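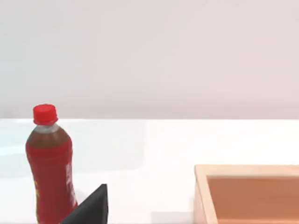 Ranking the bench bigs, Pasbridge winter league

Forum: Rec and Semi-Pro Hoops > Lower Division

backdoorcut
Posted 9:40 pm

Everybody has done starters to death, so I'm doing backup centers. Rules: you have to come off the bench most nights and you have to be listed at center on the sheet. I don't care where you stand once you get out there. Half of these guys stand at the three-point line with their hands on their knees.

My top 3:
1. Tovar's backup
2. Fetevau's lefty
3. The Verkby kid

Tovar's guy is first because he sets a screen like a parked truck and has never once asked for the ball. Lefty would be higher if he had a right hand. The Verkby kid is all promise and fouls.

weakside_wendell
Posted 9:52 pm

Tovar's backup over Lefty is a crime. Lefty put up 15 on them in December and did it with one move. They all knew the move. My dog knew the move.

backdoorcut
Posted 9:58 pm

They had their starter in for most of that. You can't blame the backup for baskets scored while he was eating orange slices.

glasscleaner71
Posted 10:15 pm

Verkby season ticket holder here (yes, they sell them, it's a punch card). The kid is better than third. He runs the floor, he boxes out, and he goes straight up on contests now. The fouls are mostly reputation. One ref decided in October that he's a hacker and the rest of them read the memo.

weakside_wendell
Posted 10:21 pm

He fouled a guy during a timeout.

glasscleaner71
Posted 10:23 pm

That was a misunderstanding about a towel.

zone_enjoyer
Posted 10:40 pm

Are we counting free throws? If we are, Tovar's man drops off any list you can write. I've watched him miss both so badly that the rebounders were standing in the wrong place. Teams just grab him late in the fourth and there goes your parked truck, back to the bench.

Fetevau can leave Lefty in at the end of a close game. To me that's the whole argument. A backup you can't close with is a guy who gives the starter a rest, and I could do that.

backdoorcut
Posted 10:47 pm

You could not do that.

zone_enjoyer
Posted 10:48 pm

I could do it for one possession.

pivotfoot
Posted 11:05 pm

Different question. Why is everyone on this list from the same half of the table? Pasbridge's own backup plays more minutes than any of them and gets no mention from a guy whose thread has Pasbridge in the title.

backdoorcut
Posted 11:11 pm

It's the Pasbridge league. It's the name of the league. And I left him off because he starts whenever the starter has a night shift, so he flunks rule one.

pivotfoot
Posted 11:14 pm

"Most nights" was your wording. He comes off the bench most nights. Starter switched to days after Thanksgiving.

backdoorcut
Posted 11:20 pm

Fine, I didn't know that. Then he's fourth. Good hands, passes out of the high post, allergic to defending anybody who can dribble.

glasscleaner71
Posted 11:26 pm

Fourth is about right. Still want the kid at two.

weakside_wendell
Posted 11:31 pm

Lefty one, Pasbridge two, truck three. The kid can have a spot when he finishes a game without an incident report.

zone_enjoyer
Posted 11:44 pm

Tovar plays Fetevau again next week, 7:30 tip, so we can at least see the top two on the same floor. Somebody keep track of who's guarding who this time. I'll be sitting behind the scorer's table, and I'm bringing up the free throws again whatever happens.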